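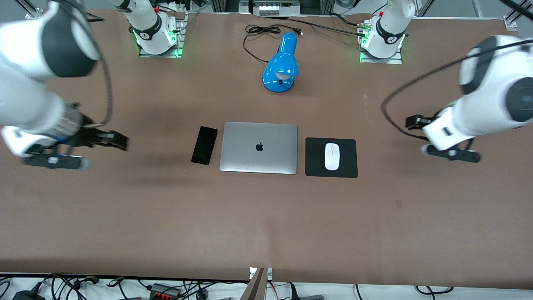 Desk layouts, small surfaces — reference gallery

Posted 2018-04-21
Filed under: workstations, shared desks

The gallery collects notes on how a minimal set of desk equipment is laid out on a large plain surface. It accompanies the Flademside shared-desk guide and uses the same terms. Entries are short. Dimensions are given only where the guide depends on them.

Row layout
Phone, laptop and mouse pad are placed side by side in the middle of the table, with the phone at the left and the pad at the right. The guide lists this as the default for right-handed users. For left-handed users the order is mirrored.

Phone
Black smartphone, face up, at a slight tilt to the row. The guide asks for face up so that an incoming call can be seen without handling the device. Tilt is not controlled.

Laptop
Silver, closed, Apple logo near the centre of the lid. A closed laptop is the reference state for all Flademside layouts. Allow 356 mm of desk width for the laptop position, whatever model is in use. Larger machines go to the Robles desks on the upper level, which have the deeper tops.

Mouse and pad
White wireless mouse on a square black pad, set vertically and more or less centred. A dark pad is preferred at Flademside; pale pads show grime early and were dropped from the order list in September. Keep the pad square to the front edge of the desk. Batteries for wireless mice are in the Bretimik drawer unit, second drawer.

Lamp
Bright blue desk lamp, standing beyond the row towards the far edge. The colour has no meaning in the guide. In the default layout the lamp stays behind the equipment, where the base does not compete with the working area. Users who write by hand may bring it forward on the side opposite the writing hand.

Surface
Brown top, large in relation to the items on it. Wipe with a damp cloth only. Solvent cleaners have marked two of the older tops — see the Dreletti finish sheet for the permitted products.

Clearances
Leave 70 mm between the laptop and the item on either side. The figure suits most hands and lets the laptop be lifted without shifting the pad. Some 34 desks are now set to this spacing. The remainder follow the previous guide and will be changed over when the tops are next refinished.

Related pages
Monitor layouts
Cable trays and grommets
Robles desks, upper level
Dreletti finish sheet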